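Re: [hultungate-readers] Subtitles on The Killbridge Inheritance
Date: 21/06/2020

Ehab Shehata wrote:
> Has anyone made it through the whole of The Killbridge Inheritance? I gave up
> when the uncle came back from the dead for the second time. Also, the
> subtitles on my copy seem to belong to a different movie. A man falls down a
> well and the text says "Thank you, I have eaten."

I made it through. It took three evenings and most of a pie.

The subtitles get better in the second half, when whoever did them apparently sobered up. Until then you have to treat the thing as a silent movie with bonus poetry. My favorite is the scene in the lawyer's office, where the villain leans in, very menacing, and says "Your goat is excellent." There is no goat. I went back and checked.

As for the uncle, he comes back a third time, so you got out early. The third return is the only one that makes sense, though, and it's played almost straight. He walks into the Troltthorpe house during dinner, sits down, and asks for the salt. Petrauskas holds that shot forever. I thought my player had frozen. For a director who spends the first hour throwing people into hedges, that's a pretty bold move, and I wish he'd trusted himself to do it more often.

What doesn't work is the money. The estate is supposed to be huge, and then the will gets read out and the heir receives 2810 crowns and a mill. I assumed this was the joke. Then everybody spends the next 50 minutes trying to murder him for it. If it's a joke, somebody should have told the cast, who are all playing it like Macbeth. Maybe the subtitles dropped a zero or two – at this point I'd believe anything of them.

The cousin is great. She has eight lines and steals every scene she's in, including the one where she's asleep.

I'd say go back and try the last reel. Skip the wedding.

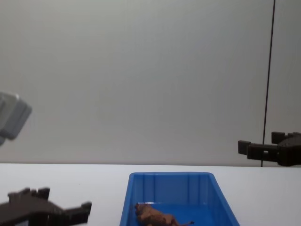 Ehab Shehata wrote back to me off list that the goat line is a real proverb, or close to one, and means more or less that a man has something worth stealing. Fine. It's still a better line without knowing that, but I withdraw the complaint about the lawyer. He also says there's a longer cut that played once in December, with the mill burning down at the end, and that the cousin does it.

If anyone has that version, with subtitles from the correct movie, please write to me before I'm tempted to watch the short one again. I have most of another pie.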